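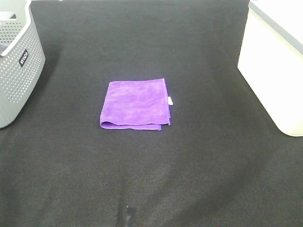
*Purple microfiber, folded.*

**Banham Optical Supply – category meeting, reading glasses and sun**
Votumville office, back room, started late. Yanti Manurung chair. Sales, buying, warehouse and web all there. Finance on the phone, line dropped twice. Notes typed as we went, fix names later if wrong.

## Last minutes

Agreed. One correction – the discount on the half-rim readers was for pharmacy accounts only, not everybody. Sales had already told two opticians otherwise. They keep it this time.

## Reading glasses, where we stand

Readers up on last year, sun flat. Most of the growth is pharmacies and the garden center chain. Independent opticians down a bit, mainly because three of them now buy direct.

Buying went through the order book. 1817 pairs on back order with Janssen, nearly all of it low strengths. Janssen blames the hinge supplier. Yanti said we've heard hinges before. Buying to get a ship date in writing, and if it slips again we split the order and try the second factory with the round frames first.

Long talk about strengths. Web says people search for the weak ones far more than we stock. Sales says stores can't sell the weak ones because the customers pick them up, can't see a difference and put them back. Both probably right. No decision, web to pull search numbers by strength and bring them.

Blue-light coating. Same argument as last time. Finance would like it on everything as the margin is better. Sales don't want to stand in front of an optician and defend it. Left as optional on the Drirnis line and off everything else. The wording on the card stays at "tinted coating" and nothing about sleep or eye strain. Yanti was firm on this.

## Drirnis relaunch

Main item. Planned for July, still July for now.

- Frame colors signed off except the green. Green sample came back looking gray under store lights. New sample asked for.
- Counter display holds 40 pairs. Pharmacies want the smaller one that holds 20. Tooling quote for the small one isn't in.
- Mirror on the display is too low. Everyone over average height has to duck. Raise it or make it tilt, buying to ask which is cheaper.
- Strength sticker on the lens leaves glue. This was on the list last time too!! Warehouse peeled a whole tray and it took most of a morning. Change the sticker or go to a hang tag.
- Price stays. Finance wanted to round up, lost the vote.

Cases: soft pouch with the basic pairs, hard case with the Drirnis. Sales asked for a hard case with everyting, finance says no way at that price. Could be sold separately at the counter. Web already sells them seperately and does OK.

Cleaning cloths came up at this point. Free with Drirnis, paid add-on for the rest. Print our name on them or leave plain? Plain is quicker to get. Sales wants the name. To be costed both ways.

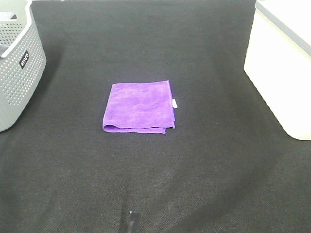 Training sheet for store staff, one page, both sides. Needs how to read the strength off the temple, how to let a customer try two strengths one after the other at normal reading distance, and when to send them to an eye doctor instead of selling them a pair. Last point goes at the top. Sales to draft, Yanti reads it before it goes anywhere.

## Accounts

104 active accounts at the end of the quarter. Finance would like to close the ones with no order in a year. Sales objects – several are seasonal and order once before summer. Compromise: call them first, close after that. List to be split between the two reps, north and south of the river.

Garden center chain wants sale or return on sun. We said no last year. They've asked again and they're bigger now. Finance could live with it on the two cheapest lines if they pay the return freight. Sales to go back with that and nothing softer.

One pharmacy in Votumville has been putting our readers in the same rack as another make, mixed up, our price tags on theirs. Rep to drop in. Be nice about it.

## Returns and warehouse

Returns mostly loose screws and scratched lenses. The scratches are from the inner sleeve, warehouse thinks, the thin one that came in during the spring. Going back to the old sleeve costs roughly 20 percent more per pair. Buying to check whether old stock can be used up first on the sun lines, lenses there are tougher.

Small screwdriver kits – can stores have a few to fix screws themselves? Yes. Cheaper than the return postage. Warehouse to pack them with the next orders, no charge.

Shelf labels in aisle C still wrong. Still.

## Web

Try-on tool is slow on phones, half of the people leave before it loads. Switch off on phones until fixed, keep on desktop. Product photos for new colors can't be shot until green is settled, or shoot the rest and add green after. Second one.

Size guide: people measure the wrong thing. Put the numbers from inside the temple first, measuring at home second.

## Actions

- Buying – Janssen ship date in writing; small display quote; mirror; green sample
- Sales – training sheet draft; garden center reply; account calls
- Warehouse – glue test on three stickers, screw kits, aisle C
- Web – searches by strength, try-on off on phones, size guide
- Finance – cloths costed plain and printed
- Yanti – second factory, first call only, no promises

## AOB

Parking. Skipped, out of time.

Next meeting same room, earlier start, 9:00. Bring the green sample if it's in.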